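Support ticket: Hinrichs Plikport estate, parking brake warning and tailgate not opening
Opened by: Rhodri Powell, Dincombe workshop
Status: Solved, waiting for customer feedback
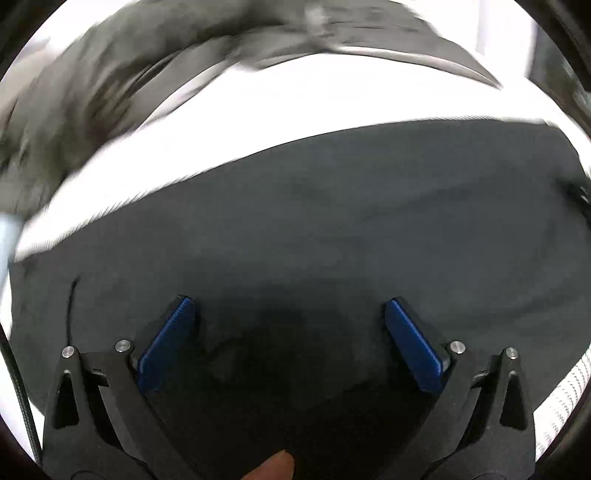

1. What the customer reports

The customer bought the car from us in March as a used car. Since then he has had the same trouble several times. After a short drive, usually to the shops and back, the parking brake warning comes on in yellow and the powered tailgate does not react to the button on the key. The button inside the car does not help either. If he locks the car and leaves it for the night, everything works again in the morning.

He also says that the radio lost its stations two times. I write this down although I did not think at first that it belongs to the same fault.

2. First checks

Battery at rest: good, tested with the engine off and again after the car had stood during lunch. Charging voltage normal.
Fuses for tailgate and parking brake: all fine, none of them loose.
Key battery: replaced, no change.
Fault memory: low voltage stored in the tailgate unit and in the parking brake unit. Both faults were marked as not present at the moment.

I cleared the memory and drove for 14 minutes. No warning. I parked, opened the tailgate, closed it, drove again. No warning. So on the first day I could not make the fault appear.

3. Question to technical support (Rhodri Powell)

Is there a known problem with software on this model? The car has the older version for the tailgate unit. I can install the newer one, but I do not want to do it only for hope, as the customer has already been here once and went home with the same fault.

4. Answer from technical support (Wyn Jarman, Titdale)

Please do not update yet. When two units that have nothing to do with each other both store low voltage, I would look first at what they share. On the estate they share an earth point behind the trim on the left side of the boot. The radio amplifier uses the same point, so the lost stations may be interesting after all.

Please do the following:
Remove the side trim and look at the earth point for rust or paint under the ring terminals.
Measure the voltage drop between this point and the negative pole of the battery while the tailgate is moving. With no load you will see nothing.
Tell me the value before you clean anything.

5. Result of measurement

Trim removed. The nut could be turned with two fingers, and there was a thin layer of body paint under the lowest terminal. I think the car had a repair on this corner before it came to us, but the papers do not mention it.

Voltage drop with tailgate moving: 415 millivolts. With tailgate at rest it was almost zero, so this explains why my first checks were good.

6. Repair

Wyn confirmed that the value is much too high. I disconnected the battery, took off all terminals, removed the paint down to clean metal, fitted a new nut and tightened it to the figure in the repair manual. After this I put protective wax over the outside – not between the contact surfaces, please, we had this on another car.

New measurement under load: 3 millivolts.

The tailgate needed to learn its end positions again after the battery was disconnected. Close it by hand, then hold the button until it has opened completely. The windows need the same, one after the other.

7. Software

Not updated. Wyn and I agree that the newer version brings nothing for this complaint. If the customer wants it, it can be done at the next service.

8. Open points

Customer was called and will drive the car as usual for around 2 weeks. If the yellow warning comes back he should take a photo of the display and not switch off the engine before he has done it.
Sales department in Dincombe is asked to check the history of the car for body repair on the left rear corner.
Labour for the first visit is not to be charged. Please correct the invoice, it is still in the system with the full amount.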